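The Shelf in the Room with the Bed
By Beryl Pickering

I have been writing about other people's storage for six years now, and I still get a small thrill when somebody shows me a plain white shelf with hardly anything on it. The one in the back bedroom at Jiltilmont is just that — a grid of square openings, white boards, a light brown floor running up to its feet. The couple who rent the house told me they had lived with it for 5 months before they put a single thing in the upper part, and I must say I warmed to them on the spot.

Most of us do the opposite, of course. We get the shelf home, we are tired and pleased with ourselves, and by suppertime every hole has been stuffed with whatever was sitting in the hall (I have done this in three apartments and one borrowed cabin, so I'm in no position to scold). In this room the small things went to the bottom and stayed there: a little bottle, a cup, a red toy drum lying on its side.

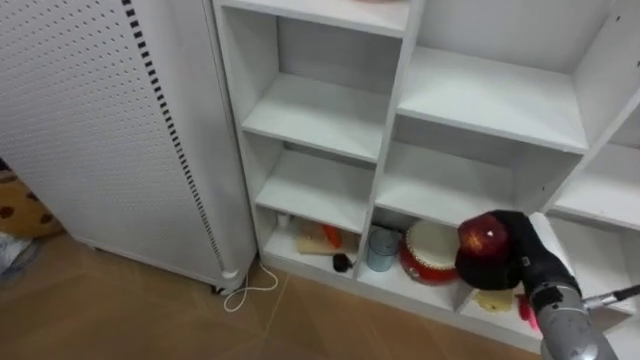

I asked whether the drum was ever played, and got a long story about a nephew and a rainy week in May, which I won't repeat except to say that the cat has never quite forgiven him. What I took from it was that low shelves belong to whoever is shortest in the house. If a child visits even twice a year, let them have the bottom row, and put your good vases somewhere else.

The room is small, and the bed and the shelf have to get along. They tried the shelf under the window first, then beside the door, where it caught everyone's elbows, and only then where it stands today. It cost them 246 dollars from Brirnov, a secondhand place out past the county road, plus a very good lunch for the friend with the truck.
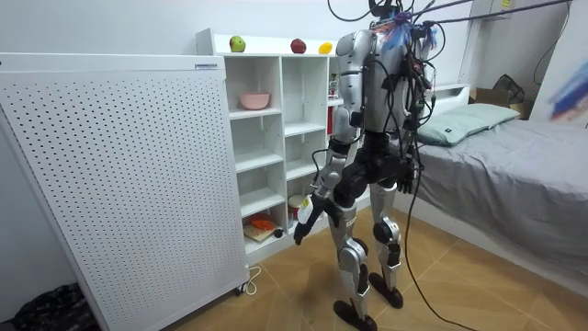

Fruit on top

Now, I grew up in a house where fruit lived in the kitchen and nowhere else, and my mother would have had words about a lemon in a bedroom. But I have come around to it completely! An apple with a bit of blush, something dark red, and a yellow lemon, set well apart along a white top, will do more for a pale wall than most of the prints I have bought and regretted. And you can eat the decorations, or squeeze them over fish.

Underneath, they have kept to the same easy spacing. A pink bowl gets one opening to itself, a tiny metal shopping cart gets another, and the one in the middle has been left alone. I would have been itching to fill it. I was told, very kindly, to sit on my hands.
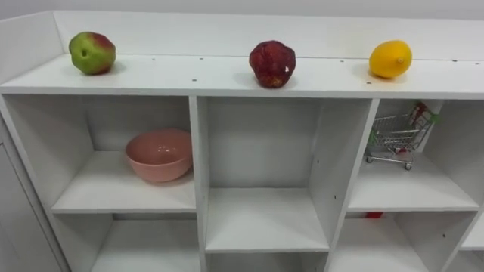

Leaving room

I went home and tried it on my own bookcase, the old Barasa with the sagging middle, and managed to clear 2 of its shelves before I lost heart over a box of postcards. It does get easier if you begin at eye level and leave the lower part for last — the eye forgives a good deal of clutter down near the floor, and a carrot-shaped toy beside a plain cup looks quite at home there. I have kept those two shelves bare all month, apart from one evening when my reading glasses crept in.

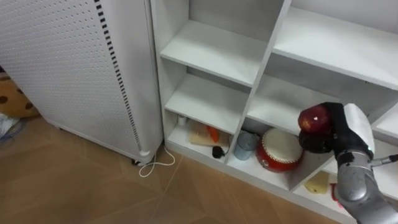
Bare shelves up top, small treasures along the lowest row, and a spotted cushion tucked away at the far left.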